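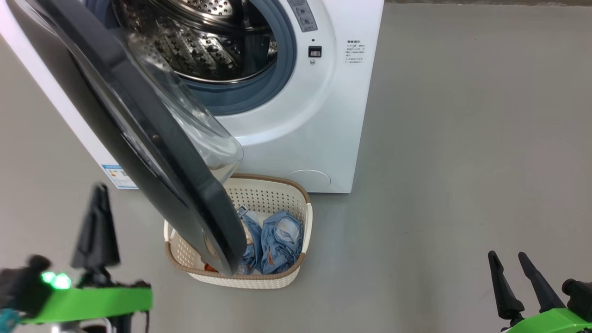
No. 68

Minutes of the Gilance working group, February 2023

I took the notes this time, so if your favorite point is missing, blame me and send a correction before we meet again. We skipped the reading of the last set and went straight to laundry, because that was all anyone wanted to talk about anyway.

1. Laundry loading: does the order of training matter?

Stornis presented. Quick recap for people who missed the last two meetings: we have 1,000 teleoperated episodes of the loading task, every one starting with the washer door already open and the basket on the floor in front of it. The old policy was trained on whole episodes from start to finish. The new one (Stornis calls it "back to front," and the name seems to have stuck) sees only the end of each episode first, the part where the garment is going through the porthole, and then gets earlier and earlier pieces added in 4 stages.

The result is good! Back to front beat the old policy on full loads, and most of the gain is at the opening. The old policy likes to let go too early, so a sleeve or a pant leg ends up hanging over the gasket. The new one carries on into the drum before it opens the fingers. I asked whether that was just extra training time on the last part, and Stornis said yes, that's possible, the two runs got the same total number of steps but not the same number of steps on the ending. So we need a third run, whole episodes with the endings weighted up. Everybody agreed, and I think we should have asked for it in August when the idea first came up.

Long talk about the basket position. It sits right under the lower edge of the open door, so the grippers have to come up past the door glass with the cloth in hand. Skorlow would like to move the basket out to the side and says we're making life hard for ourselves. Aidoo says that's where people put a basket and the whole point is to cope with it. I'm with Aidoo on this one, but we did agree to record a small side set with the basket moved over, just so we can say how much of the failure rate comes from the door.

The clear door glass came up too. It picks up faint reflections, and the drum is shiny metal full of little holes, and Skorlow thinks the depth estimates in there are close to useless. Nobody had numbers. Skorlow will run the policy with depth switched off and we'll see if it cares.

2. What counts as a success

We went in circles on this for a while (sorry to the people dialing in, I know the sound was bad). Up to now the person scoring has just said yes or no. The new wording is: basket empty, nothing hanging over the gasket, nothing on the floor. Picking a dropped item back up is fine if the policy does it by itself inside the time limit. Old runs will be rescored from video, and each video gets two scorers who don't know which policy they're looking at.

3. Grasping from a full basket

Aidoo showed first tests on picking from a heap of crumpled clothes. With blue on blue the policy often grabs two things at once and then stalls halfway up. Loading two together isn't a failure under the new wording, so we decided the stall is the problem to fix and the double grab can wait. Aidoo wants to add 6 garments in other colors and some thicker fabric. Approved, please keep the receipts.

4. Write-up

Workshop paper, short format. No claims about laundry in general, one washer and one room is what we've got and the text should say so in the first paragraph. I'll draft the method section. Stornis does the results once the third run is in.

To do

Stornis: third training run, endings weighted up
Skorlow: depth off test, side set with the basket moved
Aidoo: new garments, list of the stalls with times
Me: scoring sheet, method draft, find a better microphone

Door opening and closing was on the agenda as item 5 and we ran out of time. It goes first at the next meeting.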